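Brerkard Parallel Finger Kit, Rev C
Replacement finger set with screws
In stock - ships from Mondlow warehouse
Spare parts > Grippers > Fingers and pads

PLEASE READ BEFORE ORDERING: finger screw notice (updated February)

If you own a Rev B kit, stop and check your screws. We've had returns where a finger worked loose under load and dropped whatever it was holding. In two cases the finger itself came off and went across the table. No injuries reported. Still, check them.

What went wrong
Rev B shipped with short screws and no threadlocker. Fine for slow work. Not fine for repeated pick and place with a hard close at the end of each move. The screw backs out a little every time the finger hits its stop. You don't see it. Then the finger starts to toe in, grip gets weak on one side, parts rotate in the jaws, and people go and retune their software for a week. We did this too.

Thijs Goossens ran a Rev B set on our bench until it let go. First screw was finger-loose at 3,021 cycles. Second one held the whole load after that and the finger dropped at a little over 4,000. So there is a window where it still looks OK and still picks. That window is the dangerous part.

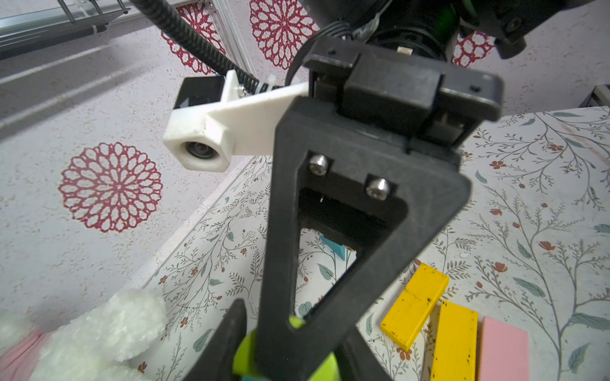
Warning signs, from the returns we opened up:

Clicking on close. Not the motor. It's the finger shifting on its seat.
Small soft parts hold OK but blocks tilt.
Fingertips don't meet evenly when closed on nothing.
Black dust around the screw heads.
Grip current creeping up for the same object.

Any one of these = power down and check. Do not reach in and wiggle the finger with the arm live. One customer did and the arm was still in position hold, got a pinched thumb. Hit the e-stop, wait for the arm to settle, then touch it. Support the arm if yours sags without power.

What changed in Rev C
Longer screws, thread patch pre-applied.
Deeper seat so the finger can't rotate if one screw goes.
Finger body is stiffer at the root. Same outside shape, same tip, same stroke.
Pads are NOT changed. Old pads fit.

In the bag
2 fingers
4 hex socket screws w/ thread patch, plus 2 spare
1 hex key
Printed torque card (the real one, see below)

About the torque card
The card in early Rev B bags had the wrong value on it. Our mistake. If your card has no revision letter in the corner throw it away. Correct value is on the card in this kit and on the support page. Do not guess and do not use a power driver, the housing threads strip and then you need a new housing, not fingers.

Fitting
1. Power off, e-stop in, arm supported.
2. Open the jaws by hand if your gripper allows it. Don't force it.
3. Old screws out. Bin them, don't mix them with the new ones.
4. Wipe the seat. Old threadlocker has to come out of the holes completely.
5. New finger on, both screws in by hand, then torque alternating sides.
6. Close slowly on a soft block. Check tips meet.
7. Recheck after the first 1,000 cycles. Then monthly.

Step 7 is the one that gets skipped. Put it on the calender.

Thread patch screws are single use. You can get away with reusing them once, maybe, but please don't. Spare screws sold separately in bags of 10.

Fits
Brerkard G-series grippers, all. Also the Nyaga wrist adapter with the standard mounting housing. Does NOT fit Priltside housings, the hole spacing is close enough to start one screw and ruin the other. We get these back every month. Measure first.

If you have a wrist camera bracket on the same side, check the cable clearance after fitting. Rev C fingers sit in the same place but people tend to move the sleeve while they work and forget to tie it back. A snagged cable will pull the camera off its aim and you'll be chasing that too.

Free replacement
Rev B bought direct from us: free Rev C kit, you pay nothing, no need to send the old set back. Serials ending in B only. We had 53 claims waiting as of Wednesday so expect a delay on the free ones. Paid orders ship seperately and aren't affected.

Bought from a reseller: ask them first, then us if they go quiet.

To claim, email support with serial, a photo of the screw heads, and rough cycle count if you log it. Mark it "Rev B fingers" or it goes in the general pile. Josefien Dierckx handles all of them.

Had a drop or a near miss? Please report it even if nothing broke. We only found the bad torque card due to a customer who bothered to write in.

Returns: unopened kits up to 30 days. Opened kits no, unless faulty.

Related items
Spare screw bag, thread patch
Soft pads, pair
Gripper housing, black
Cable sleeve and ties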